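Seven months into renting out the downstairs apartment, and a few people asked how the numbers and the work turned out. Short thread.

1/ We bought the place in Lerkness with a tenant unit already in it. Separate entrance, separate meter, shared laundry. The shared laundry is the only part I would change.

2/ I wrote the first lease myself from a template. Do not do that. Tainá Guimarães read it over and found two clauses that contradicted each other on who pays for a clogged drain. She rewrote the page in an evening.

3/ Deposit rules differ by state, and sometimes by city. Look up how many days you have to return it and put that date in your calendar the day the tenant gives notice.

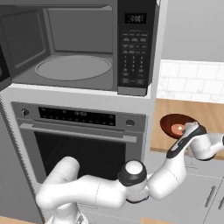 4/ Our first tenant paid on time every month and left in February for a job in Sarkano. I kept $79 from the deposit for a broken blind and sent a copy of the receipt with the check. No argument.

5/ Then the unit sat empty for five weeks. I had budgeted for two. If you need the rent to make the mortgage, keep at least two months of it in a separate account before you list anything.

6/ Listing: I put the rent, the deposit, the pet rule and the parking rule in the first four lines. I got fewer messages than the first time and almost all of them were from people who could move in.
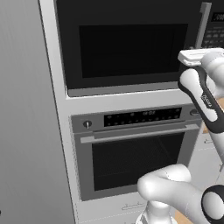 7/ Application fees. I charged none and paid for the screening report on the one person I wanted to accept. I'd do it the same way again.

8/ Repairs so far: a toilet fill valve, a door that stuck in the humid months, and a leak under the bathroom sink. Ismael Portela did the sink for $200 and showed me how to do the valve myself - that part was $12.

9/ I set a spending limit with the new tenant. Anything under $100 that needs fixing, she can buy the part and take it off the rent with a receipt. It has come up once, for a shower head. 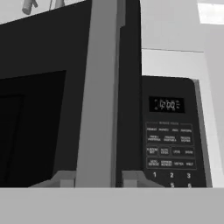
Microwave door and handle, close up.

10/ Insurance went up $300 a year when we switched from a homeowner policy to one that covers a rented unit. The old policy would not have paid for a tenant claim. Call your agent before anyone moves in.

11/ Next thing is the laundry schedule. Right now it's a sheet of paper taped to the dryer - she gets evenings, we get mornings, and weekends are still open for discussion.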